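September, a bit after ten at night

Spent the whole evening on the equipment budget and I have a headache shaped like a spreadsheet. I keep telling myself I like this part, and I do, sort of, right up until the shipping quotes come in and everything I so carefully added up turns to mush.

So, where things stand. The Heline quote finally landed in my inbox this morning. It's for 2 arms, same reach as what I have now, with grippers included (hooray) and power supplies not included (boo). Arkell wants less for the arms but sells the grippers separately, and by the time I'd put those back in, the gap had shrunk to about the price of a nice dinner. I was ready to be annoyed with Heline and ended up annoyed with Arkell instead. I wrote to both of them asking what a spare wrist motor costs, which I should have done in the first place!

I still want the Veres controller. I've wanted it since spring and I've talked myself out of it twice, and tonight I talked myself into it again while brushing my teeth. It would mean fewer little boards and fewer wires, and I could stop holding my breath every time I move something near the rail. But it's a big chunk of money for something that doesn't pick anything up. Parked it on the "maybe" tab, where it can sit and look at me.

Lead times are the other thing. Arkell says 10 weeks, Heline says 60 days, and I sat there doing the math on my fingers like a kid before deciding Heline is a bit quicker. Neither gets me anything before the holidays unless I order pretty much now, and I can't order now, so there we are. I could rent from Numen in the meantime, but their minimum term is silly and I'd be paying for months I don't need. I read their terms all the way to the bottom just to be sure, and then made toast.

Mugs and coasters are still the main job and I don't see that changing this year. I love how it looks with the starry walls, I really do, and I've put a line in for a second set of panels so the new station can match. That line is tiny and it's the only one I enjoyed typing. I also added more coasters, a replacement tray, some cable sleeve and a small vacuum for the rail, which all together cost less than one gripper. Funny how I'll agonize over a tray and then wave through a shipping fee five times the size. 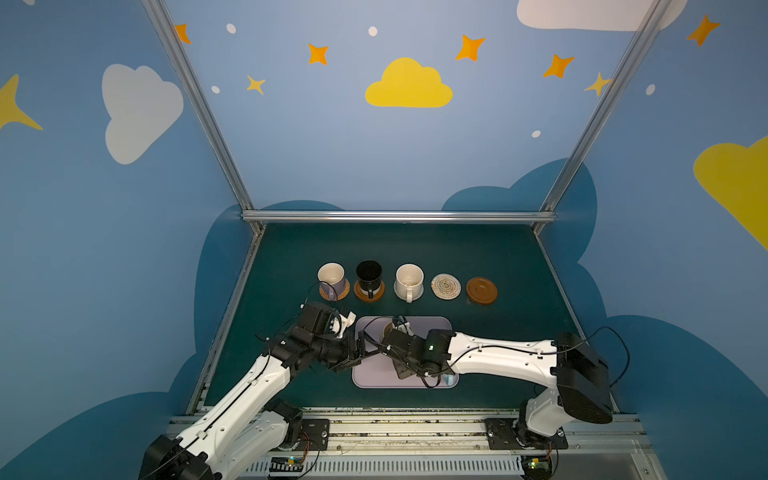 Should I buy both new arms at once or start with one? Both at once, from the same maker, so the spares fit either one and I only pay shipping a single time.

Okay, that's settled on paper at least. Tomorrow I need to call Heline about the power supplies, find out whether the warranty starts when it ships or when it arrives, and move the Veres line back to zero before I get attached. Also buy dish soap. Going to bed.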